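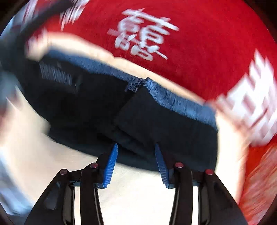

SLIDE 1 - Title: "Blue Pads, Soft Goods, and Other Regrets"

Wait for the latecomers. Thank Gönül Dönmez for the slot and for letting me keep the title.

Say who I am, quickly. I test grippers for a small bench group. For most of the spring that meant picking up laundry with three different tools and arguing over which one dropped it best.

Leave the title slide up while talking. Point at the ribbed pads and the fold of navy cloth between them, because those few square inches are the whole talk. If anyone asks about the red caps, they sit over the pivots. Move on or we'll be there all morning.

SLIDE 2 - What we wanted to know

We had a budget for one set of fingers and three candidates on the shelf. The question was which fingers to buy more of. Simple question. It took until June.

All three mount on the same hand-held body, with the same camera looking down at the fingers. We did that on purpose. Last year we compared two grippers on two different handles, and what we learned was which handle people liked.

The candidates, in the order they arrived:

Cedetti. Flat rubber pads, parallel jaw. Very well made. The manual is longer than some of my relationships.

Arance. Soft curved fingers that wrap around things. Everyone's favorite to play with.

Tang. Angled linkage fingers with ribbed pads. Looks like something for getting a lobster out of a tank.

Pause for the lobster. If nothing, keep going.

SLIDE 3 - The task

Pick up one piece of cloth from a pile, lift it clear, carry it across the table, let go. No folding. We had folding in the first plan and took it out after a day.

A pick counts if you get one item and only one. If two come up, it's a miss, even if it looked great. We had a long discussion about this with a bath towel that had a washcloth stuck to it. It's a miss.

1,712 picks in total, split as evenly as we could manage across the three sets. All by hand, 18 people, most of whom had never held one of these before. Mention that the split isn't perfect: the Arance fingers were out for repair for a while and never fully caught up. The table in the handout has the real numbers per tool.

SLIDE 4 - Why cloth is annoying

Keep this to two minutes. The robotics people know it and the others will believe me.

A mug has a handle. A towel has an opinion. You grab the top layer and the one under it comes along, or you pinch the edge and it slides out a bit at a time while you stand there hoping.

Go back to the title slide for a second. Look at where the pads meet the cloth: they're on the lower edge of it, with the tabletop showing underneath between the fingers. That was the grip we asked people to try for. Come in at the edge, close, lift. Going straight down into the middle of a pile works too, and you get everything.

Also point at the fuzzy rim on the far side. Fleece and terry were easy for all three tools. If your whole product line is bathrobes, buy whatever's cheapest and go to lunch early.

SLIDE 5 - Results, the short version

Tang won on thin and medium cloth. Cedetti won on anything flat and stiff, such as canvas. Arance won the vote for most pleasant to squeeze, and came last at picking up one thing at a time.

The soft fingers wrap around whatever is near them. With fruit that's lovely. With a pile of shirts you get a bouquet.

Don't read the chart aloud. Let people look at it. Someone will ask about the bump in the middle, and that's the corduroy.

SLIDE 6 - Results, the part I'd rather skip

The ribs on the pads matter more than the shape of the fingers. We found this out by swapping: ribbed pads on the Cedetti jaw, flat pads on the Tang linkage. The gap between the two tools mostly went away.

So a good share of our careful three-way comparison was a comparison of rubber. Say this cheerfully.

The angle still buys you something. With the tips tilted in toward each other you can get under a hem without flattening the pile first, and new people picked it up faster. But if you already own a parallel jaw, try new pads before you order anything from anybody. They took me an afternoon and a small amount of glue, and I still have some of it on my watch.

SLIDE 7 - The camera

This slide is for the people who'll train on the footage.

Cloth moves, hands move, and the camera sits on the thing doing the moving. Look at the title slide again: the pads are sharp, and so is most of what they're holding. The red fabric behind it is smeared, and the big white characters on it are hard to read. The camera travels with the fingers, so whatever is gripped stays crisp and the rest of the world slides past.

For judging the grip, that's fine. For anything that needs to know what's in the rest of the pile, less fine. We dropped 457 clips from the vision set for blur and kept them in the grip results. If you download the data, check which list you're using. I've mixed them up myself, in front of a customer.

We tried a shorter exposure with extra lights. It helped the blur and made the bench feel like a dentist's office. Two people asked to go home.

SLIDE 8 - The controller, briefly

Everything so far is a human squeezing. For the last stretch we put the Tang fingers on an arm with a Curnov controller and replayed the grips.

Good news: it closes gently and stops when it should. Bad news: it has no idea that the cloth is sliding out. A person feels the slip and squeezes harder. The arm carries nothing across the table with great confidence and sets it down exactly on the mark.

Play the clip. It runs around 20 seconds. Don't talk over it, the laugh comes near the end.

SLIDE 9 - What we bought

Tang fingers, ribbed pads, plus a second set of ribbed pads for the Cedetti because it was sitting there. The Arance set lives on my desk and visitors squeeze it.

Next up is slip sensing, and then maybe folding. If someone from the folding group is in the room, I was kidding about the folding group.

Questions. If there aren't any, ask Gönül about the bath towel, she was on the other side of that argument. Handouts are by the door, and please put the pads back in the tray when you've tried them.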